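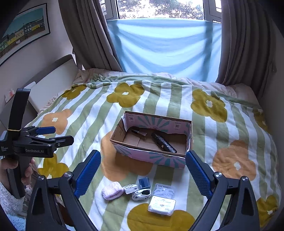 The home recordings are now the larger part of the Dratholm data, and I am less sure than I was in April that they are the better part. The case for them was variety. A bedroom gives us a patterned duvet instead of a gray bench top, window light from behind, and small things nobody on the team would have picked: a fuzzy pink sock, a baby shoe, a toy camera, a clear case with white items in it, all waiting beside an open cardboard box. That variety is real. Whether the policy learns anything from it that it could not get from the bench is the question this report was supposed to settle, and it does not settle it.

Report date: 12/06/2022
Prepared by Manuela Marras for Marisa Ferraro, Jostbridge

Where the data stands

We hold 3,515 packing episodes recorded with the hand-held grippers. Of those, 706 were thrown out by Pak-hei Liu during review, mostly for lost tracking or for a grasp that could not be matched to the finger opening. I think his rules are fair, but they were written after the first homes had been recorded, and he knew which home each episode came from while he applied them. Renzo Sanna has since rewritten the rules as a fixed script. We have not rerun the early homes through it.

What we tested

The Romemer arm was given 40 trials with objects it had not been trained on, packing them from a soft surface into an open box. The policy trained with home data did better than the bench-only policy. The gap was 7 trials. I would ask you not to quote that number outside the program yet. Both policies were run by the same operator, who knew which one was loaded, and the home policy was run second, when the arm had been recalibrated. Either of those could account for a good share of the gap.

There is also the matter of what the trials left out. Soft and floppy items were underused because they take longer to reset. Clear plastic was left out altogether. Those are the things a bed full of household clutter ought to help with most, so we have tested the method where it has the least to prove.

What I do not accept yet

The draft summary from Nives D'Amico says that two-handed recording "transfers directly" to the arm. We have one arm. The second gripper stream is recorded and stored but has not been used in any training run. The sentence should come out, and she has agreed to change it.

Next period

Rerun the early homes through the Orlandini filter script.
Repeat the trials with the policies in mixed order and the operator kept blind.
Add socks, shoes and clear cases to the test set.
Hold off on new homes until the first two are done - the recordings are cheap, but the review time is not.

Spending is within plan apart from review hours, which are over. I would sooner move money from recording to review than ask for more.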